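Juvonitz Tendon Service Kit for Multi-Finger Hands
Item no. JZ-40 | In stock | Sold by Kurnuvetti

Safety notice - Thursday, March 12, 2020
Kits shipped before this date contain a finger return spring that can lose tension. A worn spring lets a finger stay curled after the open command, so the hand may hold on to an object or drop it late. Stop using the hand if a finger is slow to open. Replacement springs are free. Units with the Brouwer spring are not affected.

What went wrong
The first report came in July from a customer running pick and place with soft items. One finger stuck after over 2,000 grip cycles and dragged a part across the table. Caradog Price on our service bench traced it to a spring that had been heat treated too long.

In the kit
Return springs, revised type
Tendon line, 2 spools
Hex key and thread lock
Printed service sheet

Check after fitting
1. Power down and lock out the arm before touching the hand.
2. Fit the new springs and route the tendon line as shown on the sheet.
3. Run 100 open and close cycles in free air with no one in reach.
4. Hold the hand open over the table, fingers down and clear of everything. Use light, soft objects such as foam cubes or a plush toy for the first grips.
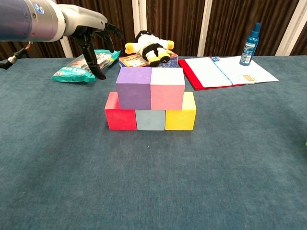
5. Watch each release - if a finger lags, stop and call us.

Returns
Send old springs back in the bag supplied, marked Kulusetti Returns. Do not refit them.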